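## 4. Sink and counter, unit turnover

Applies to all Joslow units with the gray marble top. Andavberg building has laminate, see section 6, different cleaner.

Allow 15 minutes per vanity. 20 if the drain is slow.

### 4.1 Before you start

1. Fan on, door open.
2. Get the vanity kit from the hall closet: two microfiber cloths, soft sponge, bottle of stone-safe cleaner (the Kevudov one, gray cap), old toothbrush for the grout, drain tool, small bucket.
3. Check the bottle. If the label is gone, don't use it. Get a new one.
4. Rings, watches, bracelets off. They scratch the basin.

> **CAUTION** — No vinegar, no lemon, no bathroom descaler anywhere on the marble. It etches in a minute or so and the dull spot does not come out. Last August one counter had to be repolished, $265, and it still shows if the light is right.

### 4.2 Clear the counter

1. Guest items first. Anything left behind goes in a bag, unit number on the bag, bag to the office. Toothbrushes too. We get calls about toothbrushes.
2. House items (mug, vase, soap dish) onto a folded towel on the closed toilet lid. Not the floor.
3. Wall shelf: empty it, wipe the wires and the front rail with a damp cloth, dry right away. No scrubbing pads on the rail, the finish comes off.
4. Chargers and cables left on the counter — unplug at the wall before any water or spray comes out. Dry hands.
5. Dry wipe for hair and dust. Do this before anything wet or you just push hair around the back of the faucet.

### 4.3 Drain

Do the drain before the basin. What comes up is nasty and you'll be washing the basin anyway.

1. Stopper out if there is one. Quarter turn left, lift. Some units have the open drain, nothing to lift.
2. Hold the tool by the handle, low angle, tip into the opening. Keep the metal off the bowl.
3. Turn slowly, pull straight up. Hair goes in the bucket, never in the toilet.
4. Repeat untill it comes up clean.
5. Hot tap for a minute. Water should go down as fast as it runs in. If it pools, do steps 2 to 4 again, once. Still pools, call it in. No chemical opener, ever.

Don't lean on the tool and don't pry against the chrome ring. The ring is only seated in putty. Pry it and it lifts, then it leaks into the cabinet and nothing shows until the bottom swells.
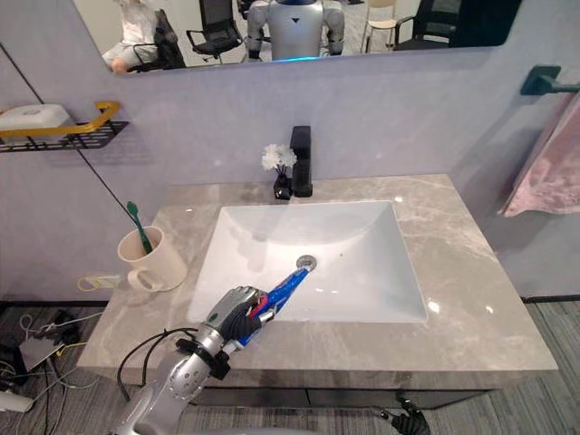
Comment left on the last draft, from the Nguyen-Tran site: step 2 should say to lay a wet cloth in the bowl before the tool goes anywhere near it, they had a chip right beside the drain and a replacement basin was $178 before labor. Also they'd like the bucket in the sink on the far side, not balanced on the counter edge.

Cloth — yes, do it from now on. Fold it in half, leave the drain open. Bucket is up to you as long as it doesn't sit on bare marble.

### 4.4 Basin

1. Take the cloth out, rinse loose bits down.
2. Soft sponge, small squirt of dish soap. Sides first, bottom last.
3. Run a finger along the seam under the counter lip, all the way round. Gunk collects there and you can't see it standing up. Old toothbrush if it's stuck.
4. Rinse, then dry with cloth no. 1. Not air dry, it spots.

### 4.5 Faucet

1. Damp cloth only on the matte black. No polish, no wax, no glass cleaner.
2. Wipe behind the base and under the spout.
3. White crust on the spout: wet cloth wrapped round it, five minutes, rub with thumb. Don't scrape.
4. Handle up, down, both sides. Drips after closing? Note it on the sheet.

### 4.6 Marble

1. Spray the cloth, not the counter.
2. Wipe back to front, overlap a little.
3. Dry with cloth no. 2, same direction. Look at it from low down, streaks show up under the lights.
4. Water test, once a month: few drops on the marble by the faucet, wait five minutes. Still beaded, fine. Dark spot, needs sealing, see section 9.

### 4.7 Put back

1. Mug on the left, well in from the edge. Washed and dried, inside too.
2. Vase at the back by the faucet, left side. Dust the flower with a dry brush. No water in the vase, flower is fake, people keep filling it.
3. Soap dish on the wall shelf, rinsed, no old soap.
4. Nothing else stays out.
5. Front of the vanity, one quick wipe with a damp cloth. Drips run down it and dry there.

**Note:** used cloths go in the blue bag, don't put them back in teh kit. Drain tool gets rinsed, dried and hung up. Low on cleaner, write it on the closet door list before you leave the floor.

Go on to section 5, Shower and glass.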